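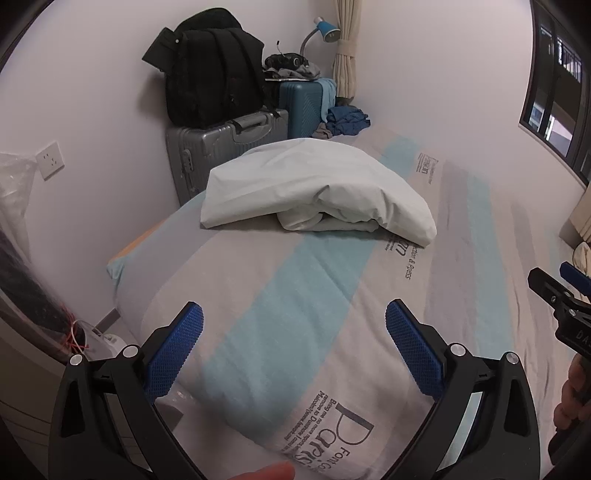
Service Desk — Demonstrations and Visits
Ticket 500: Handheld gripper station, open day at Clallton
Opened by: Stela Crăciun, Visitor Program
Assigned to: Delia Vasiliu, Equipment Support
Priority: High
Status: Closed, one follow-up item open

Summary of request
The bedroom station is scheduled for the open day on Dec 15, 2023. Visitors are to take the handheld grippers in turn and practice lifting and straightening a pillow on the bed. During the rehearsal, the recording software (Loda, demonstration profile) stopped saving partway through several attempts. The requester asks that the fault be corrected before the first group is admitted.

Reported symptoms
Recording begins normally and the status light turns green. When the jaws are opened to their full width, the session ends and the message "Jaw position out of range" is displayed. The fault was reported on the left-hand unit only. Restarting the software clears the message until the jaws are next opened fully.

Log

Entry 1, D. Vasiliu
Request received and accepted. The requester was asked to confirm whether the units had been calibrated after transport. Ms. Crăciun replied that calibration had been carried out at the Lerby office before packing, and had not been repeated on site.

Entry 2, D. Vasiliu
Attended in person. Both units were inspected. The blue grip pads are seated correctly on the jaws and the screws are tight. The fault was reproduced on the left-hand unit at the first attempt. The right-hand unit completed 5 attempts without error.

Entry 3, D. Vasiliu
The stored limit for the left-hand unit was found to be lower than the full travel of its jaws. Calibration was repeated with the jaws closed, then fully open. The new limits were saved to the demonstration profile and the software was restarted. A test of 30 attempts on the pillow produced one further stop, with the same message.

Entry 4, R. Dumitrescu
Reviewed the session file from the remaining stop. The operator had opened the jaws before the start tone, and the software took its first reading from that position. The start delay in the profile has been shortened. Station staff should ask each visitor to keep the jaws closed until the tone is heard.

Entry 5, D. Vasiliu
Test repeated with the revised profile: 40 attempts, no stops. Handling notes for the station were updated as follows.
Keep fingers clear of the space between the jaws when they are closing.
Leave the protective bag on the mattress for the duration of the visit.
Return the pillow to the head of the bed after each turn.

Entry 6, S. Crăciun
The revised procedure was read to the station staff and accepted. Bianca Hodoroagă will supervise the station during the visit and will report any further stops under this ticket number.

Resolution
Left-hand unit recalibrated. Start delay corrected. No parts replaced.

Follow-up
The calibration step is to be added to the on-site setup sheet — owner Lăcrămioara Oprea, due in February.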